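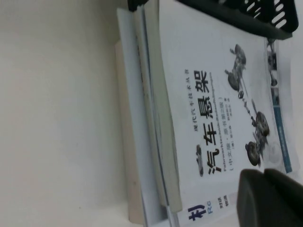 A reader at Murnovis wrote in to ask whether we still take technical books in Chinese and German. Yes, please! I spent Wednesday restacking the car shelf, and the suspension title (a Chinese edition of a German one) is staying out on top — it's a lovely thick subject and I got no further than the cover.
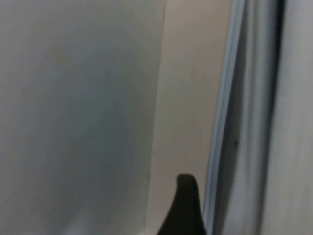
Gray and beige, up close.

Almost 300 books to go. Come and browse.

Print this page | E-mail this page
Contact Lakari Reading Room | Back to top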